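Plarnel drying mats, worth the money or not?
Kitchen & Home > Counters and Sinks

amato_heights
My sister-in-law swears by the Plarnel mat and now half my family has one. It's the thick woven kind you put under dishes, and the ad says it's good for 1,000 washes. I have a hard time believing anybody washed one 1,000 times before printing that. Has anyone here owned one past the first year?

gravelpit949
Had one since January. It's a mat. It soaks up water. My old bath towel did that for free.

Remo Piras
I run a small rental over in Oden and bought two for the kitchen there, so they get used by people who don't care about them. One is fine. The other went stiff along one side after a few hot dryer cycles. The tag says low heat, but guests don't read tags.

amato_heights
So that's one out of two. Not exactly 1,000 washes.

Remo Piras
I'd call it one out of two that I let strangers cook. I'd still buy it again, at the sale price anyway.

kotutgate_jo
You're all comparing it to nothing. What do you want it to do? If you have a stone counter and thin glasses, a mat is cheaper than new glasses. I use a blue-gray textured one, different brand, and it lives on a plain white table by the back door because I have no counter to speak of.

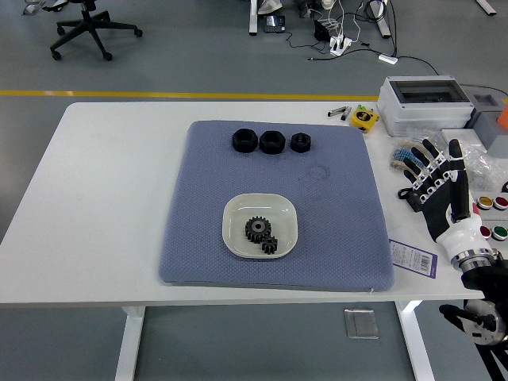

Blue-gray mat on the white table, with the little square dish

The texture is what I'd look at. The flat felt ones slide all over.

gravelpit949
How does the texture stop it sliding? It's the underside that touches the table. You're looking at the wrong side.

kotutgate_jo
I meant the glasses slide, on the felt. Read it again.

gravelpit949
You wrote "the flat felt ones slide." The ones being the mats.

kotutgate_jo
Fine. The glasses.

sinkside_340
Nobody has mentioned smell. Every thick mat I've owned smelled like a pond within a month. Thickness is the problem, it never dries in the middle. I went back to a wire rack and a tray and I dump the tray at night.

Remo Piras
Hang it over the faucet overnight and it won't smell.

sinkside_340
I did hang it. Humid house. It's August half the year down here.

amato_heights
That's pretty much my worry. The reviews on their site are all five stars and they all say "game changer," which makes me think they were written the same afternoon.

gravelpit949
They give you a coupon for a review. It was on a card in the box. I didn't send mine in.

amato_heights
Well, that answers that. How big was the coupon?

gravelpit949
9 percent. Who picks 9?

kotutgate_jo
A coupon doesn't make the mat bad. Mine has no coupon and gets washed with the dish towels, cold, and I've got no complaints.

amato_heights
Yours isn't a Plarnel though. I'm going to borrow my sister-in-law's for two weeks before I spend anything. If it smells, she gets it back.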